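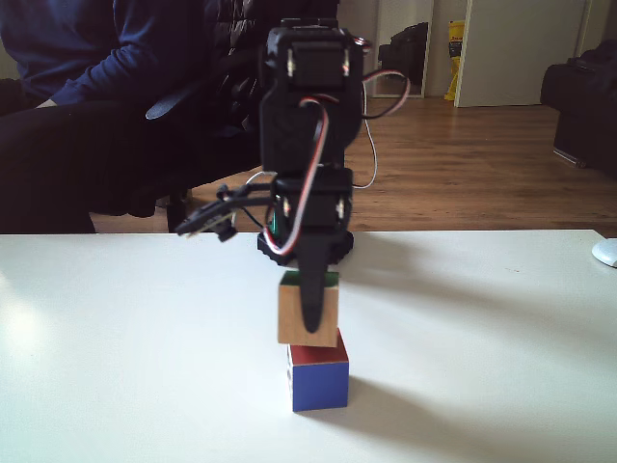 Tovar wrote in after the last version of this guide to ask why the stack routine needs its own section at all, when pick and place already has one and a stack is only a place with a taller target. Fair question! I used to think the same, and then I watched my planner drive a finger straight at a block it had forgotten was there. Stacking makes the software keep track of things it can ignore in plain pick and place, so it gets its own section and you get a few extra steps.

Section 7. Setting up the stack routine in Skanix

Before you start, finish the joint calibration in Section 5 and the table plane in Section 6. If you skipped the table plane (I know, it's dull), every height in this section will be off by the same amount and you'll blame the gripper.

1. Open Skanix, connect to the arm and wait for the status line to say Ready. Mine takes a few seconds. If it hangs on Connecting, unplug the USB adapter, plug it back in and try again.

2. Load the task file called stack_two. You'll see two objects in the list on the left, named base and top. Base is the block that stays put. Top is the one that gets carried.

3. Measure both blocks and type in their sizes, in millimeters. Please use calipers if you have them. A ruler will do for width, but height is the number the planner leans on, and a millimeter there is the difference between setting a block down and pushing it down.

4. Click Detect. The base block should get an outline on the camera view that hugs its edges. If the outline drifts or flickers, look at your light before you touch any sliders. Strong light from one side throws a soft shadow, and the detector likes to add that shadow to the block and call it one wide object. Turning the Shadow Reject value up to 8 usually sorts it out for me.

5. Set the approach height to 100 mm. You can bring it down later once you trust the setup, but leave it there for the first runs.

Note: approach height is measured from the table to the fingertips, and the carried block counts for nothing in that number. Depending on where you grip it, the block may hang lower than the tips. Skanix adds the difference by itself only if Attach On Grasp is ticked. Tick it.

6. Press Step (the button next to Run) to go through the plan one waypoint at a time. Stop at the waypoint called pre_place and have a good look from the side as well as from the front. From the front you really can't tell whether the carried block is over the base block or somewhere behind it.

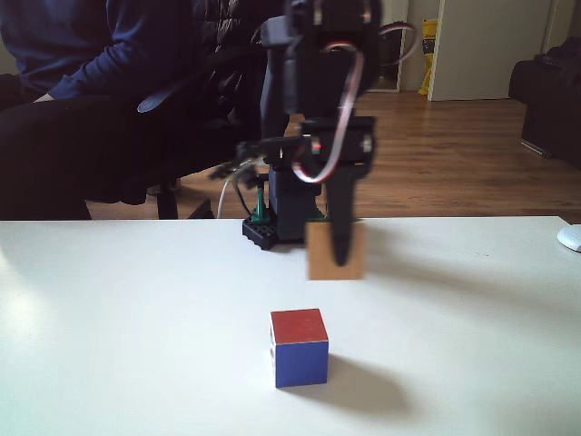 Figure 7-2. Wooden block in the gripper, behind and to the right of the base block.

7. If the two blocks don't line up at pre_place, nudge the target with the X and Y offset boxes and press Replan. Small moves, one axis at a time. I once changed both together and spent an evening chasing my own corrections around the table.

8. Step to place, then to release, then to retreat. Retreat has to go straight up. If the preview line shows any sideways lean in the first bit, set Retreat Mode to Vertical and replan – a finger that slides sideways while it's opening takes the top block with it.

9. Once you've stepped through cleanly a couple of times, press Run.

Caution: keep a hand near the stop button for the first full run, and keep the other one away from the arm. Step mode moves slowly, Run uses whatever speed is in your profile, and that can be a surprise.

Caution: don't edit block sizes while the arm is holding something. Skanix rebuilds the collision model on every edit and drops the attached object from it, so the planner thinks the gripper is empty. Open the gripper, edit, detect again.

Error 537 at the release step means the gripper reported a load when it expected none. Nine times out of ten the open width is set too narrow for the block. Widen it in the Tatard driver page (Gripper, Limits) and clear the error from there, as the Clear button in Skanix only hides the message.

If you're coming from the old Nesasel scripts, your saved offsets will import but the sign on Y is flipped. Change it by hand before your first step through, and save the task under a new name so you still have the original.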